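Search this site: type keyword, press Enter

Unit 2 Handout: Processor Placement with the Arm
Posted October, by Do-yoon Kang

Kurnden is the course project for this half of the term. Each team programs the arm to move a processor from the fixture plate to the socket of a desktop computer. Read this before your bench slot. Slots are 56 minutes, and the bench closes at 12 noon.

The computer lies on its side with the side panel off. The plate goes on the rails to the left of the case. Teach the pick point first, then the place point, and save both under your team name in Pukden.

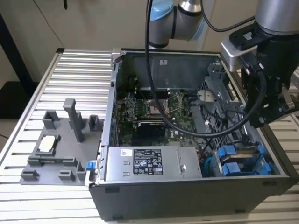 Fig. 1. Fixture plate and open case on the rails.

Keep the approach vertical for the last part of the move. The socket lever must be up before the arm starts. If you jog by hand, stay in the slow mode until the gripper is clear of the case walls. Log every attempt, including the ones you stop early.

The wrist view is for checking clearance near the drive bay and cables. It does not replace the fixed view, and you need both in the report.

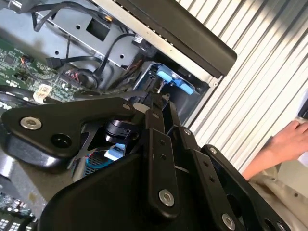
Barance asked whether teams may change the order of the taught points. Yes, as long as the new order is written in the log before the run.

Set up the plate the same way every time. If it moves, teach the pick point again. Do not correct it with an offset in the program, as the grader will run your file from a fresh setup.
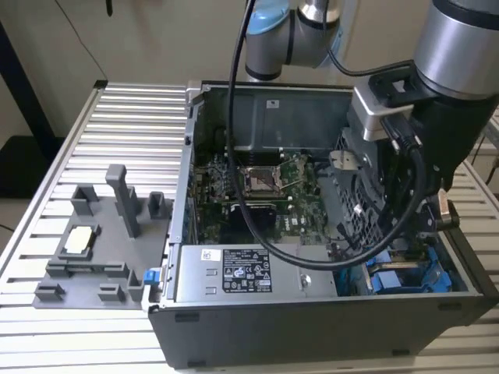
Fig. 2. Fixed view of the bench with the socket open.

Report, 800 words maximum:

1. State your two taught points and how you chose them.

2. Mark any place on the path where the gripper comes near the drive bay, using the wrist view.

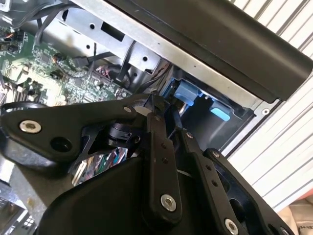

3. Attach the log and the saved program. Name the file with your team name only.

Comments

Sales: Does the log count toward the 800 words?

Do-yoon Kang: No, only the report text.

Pukden_user: The slow mode setting is under Motion, second tab. Took me a while to find.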